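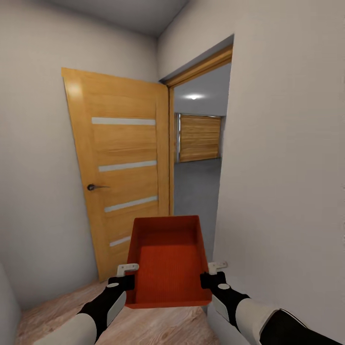 For 32 runs in April, a two-armed household robot being tested at Plallon reported that it was holding a tray it had already let go of. The runs were in simulation, so there was nothing to mop up. Hadi Bitar, who looks after testing at the company's Junthorpe office, still stopped the program the same afternoon.

"If it had missed the doorway or bumped a table, I'd have put it on the list and kept going," he said when we spoke on 3 June 2022. "This was different. The robot was wrong about what was in its hands, and it was sure about it."

The robot is called Nassar, and its job in these tests is simple to describe. It takes a red tray by the two sides, lifts it, carries it level through a furnished house and sets it down somewhere else. The house exists only on Plallon's computers. Staff call it Gusanby. It has wooden doors with lever handles, plank floors, a lounge room, a fireplace and a garden on the other side of the glass. Bitar's group had put almost 2,000 runs through it by the time the fault was noticed.

It was noticed by accident. Bitar was looking for a run to use in a talk and picked one that had been marked as a pass. He skipped to the end and saw the arms come into the lounge room with nothing between them.

"I thought I'd opened the wrong file," he said. "Then I checked the number, and it was the right one. The log said grip good, tray level, delivered."

He went back along the route to find where the tray had gone.

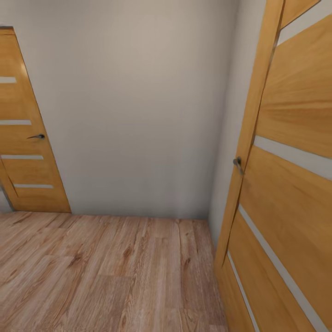 The hallway was one of the first places he looked, because the robot has to turn tightly there and one arm swings wider than the other. In most of the bad runs the right gripper lost contact during a turn like that. The left could not hold the tray by itself for long, and it came down a little further on.

The cause was in the way the robot's software handled its grip readings. Each gripper sends back a figure for how hard it is pressing. If a figure fails to arrive, the software uses the last one it had. That rule was written to cover a gap of a few thousandths of a second. There was no limit on it.

"So the right hand drops out in the middle of a turn, and the last thing it said was 'I'm holding on fine'," Bitar said. "The software keeps reading that out for the rest of the trip. The left hand does report a change, but the code took the average of the two, and the average was still above the line."

A check on the tray's position should have caught it. That check used the position of the wrists, and the wrists were exactly where they ought to be.

I asked whether the robot had any other way of telling. It has cameras, Bitar said, and at the time they were used for finding the tray at the start and choosing a path. Once the lift was done, the tray itself was no longer looked for.

"You could have had it sitting on the floor in plain view and it wouldn't have made any difference to the result."
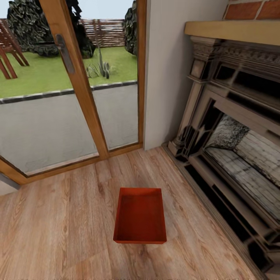 *Render: Plallon*

The company went back through every run marked as a pass. It took two people the better part of a fortnight, and the 32 were all they found. Bitar is careful with that number. The runs with the sharpest turns had been done early, on an older version of the house, and 300 of them had not been saved in enough detail to check. He has thrown those out and does not count them either way.

He was also asked by his own management whether the fault mattered, given that the tray was empty and the house was made up. His answer was to describe the same thing with soup.

"A person is walking behind it, or there's a kid on the floor. The robot drops a hot dish and carries on at full speed, because as far as it knows nothing has happened. It doesn't stop and it doesn't warn anyone. Dropping things is going to happen. Carrying on is what I can't have."

The fix has three parts. A missing grip reading is now treated as a fault after a very short wait. The two hands are judged separately, with no averaging. And the cameras look for the tray all the way through the carry, including the last stretch past the furniture, where an arm can come close to the sofa or the coffee table.

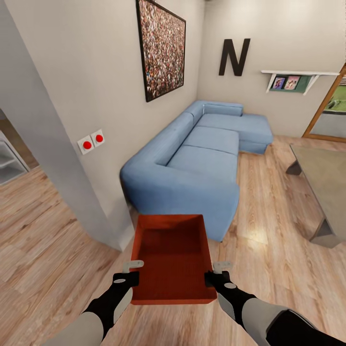
**TESTING AND SAFETY**

Nassar is now slower. The camera check adds time to each trip, and it also brings false alarms, when the robot halts with the tray held perfectly well. Some of Bitar's colleagues would like the check loosened. He has said no until the alarms can be sorted by cause.

"I'd sooner explain why it stopped," he said.

He has changed how passes are reviewed as well. A share of them is now picked at random and watched from start to finish by a person who did not write the code. Before April, only failed runs were watched. Bitar set up that earlier arrangement himself and said so without being asked.

Work with a physical version of the robot had been planned for the winter and has been put back. Bitar would not give a new date. He wants the full set of routes through Gusanby done again first, with the grip readings cut off on purpose at different points, one hand at a time and then both together. The one-hand runs are finished. The others were due to start the week after we spoke.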